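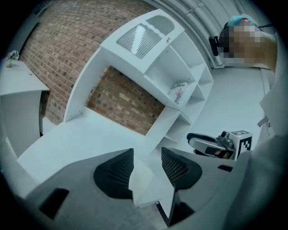 White cubby shelf against a brick wall -- how do I keep it steady and make it look less like a closet?

Posted by padov_porch, Oct 9, 2024

Hi everybody, and thank you in advance for reading all of this, I know I go on. We moved into a place in April that has a red-brown brick wall in the main room, which I fell in love with on the spot, and we put one of those white modular shelving units up against it. Ours has a tall side panel with an arched shape at one end, and then the compartments step down toward the right like a little staircase. It came as a Grultix set and I paid $184 for it, which felt like a lot at the time but I do love the thing.

My trouble is twofold. First, it rocks a bit when you take something out of the upper cubbies, and I am nervous about drilling into old brick. Second, I can't figure out what to put in it! At the moment one of the middle cubbies has a small white package with red printing that somebody set down on its side, and that's about as decorated as it gets. There is a big open space in the middle where the brick shows through, and my sister thinks I should fill it with a basket, but I sort of like seeing the wall. There's also a white cabinet off to the left with a small vase of pale purple flowers on it, and that corner already looks so nice that the shelf looks a little sad by comparison.

Should I cover the open part? And is there any way to steady it that won't leave holes? The curtains are pale gray, if that matters for colors.

tutel_and_tea

Oh, I love a brick wall, you lucky thing! Please leave that middle part open. I had a bookcase in front of exposed brick for years and the best thing I ever did was take the back off it, and I wish I had done it the first winter instead of waiting until we were practically packing to leave.

For the cubbies, I would start by putting in much less than you think you need. Take everything out, wipe it all down (white shelves show every bit of dust, you'll find out soon enough if you haven't already), and then only put back what you use every week. After that live with it for a while. I kept a few in mine completely bare and got used to it very quickly. If you want color, borrow it from the flowers you already have -- a bit of that same pale purple somewhere on the lower steps, maybe a folded cloth or a small dish, so the two pieces look like they belong together.

I'm not handy, so I'll let someone else talk about the wobble, but do get it sorted before you put anything heavy up high.

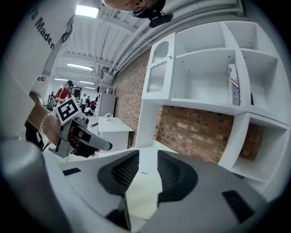 Oh, and one more thing about baskets. If you do end up wanting some, measure the inside of the cubby and not the outside. I bought 5 of the Carré ones once without measuring and they stuck out past the front edge, and I was too stubborn to send them back. They live in my garage now with the Christmas lights.

oldhouse_grump

Drill into the mortar, not the brick. Mortar can be patched. Use a masonry bit and a proper anchor, and go slow. If your mortar is crumbly, stop and have somebody look at it.

Check the floor first, though. Put a level on the base board, both directions. Mine was out by a hair and two thin shims under the front cured most of the rocking. Then go over every connector and snug it up by hand. Modular stuff works loose in the first few months.

I wouldn't trust sticky strips on brick. Too rough, and they let go when you aren't home. If there are kids or a climbing cat in the house, anchor it, holes or no holes.

padov_porch

Thank you both so much! I put the level on it this morning and sure enough, it leans toward the front, so shims are on the list. I'm going to leave the middle open and tell my sister it was put to a vote. I'll look at the mortar over the weekend and come back if it seems crumbly.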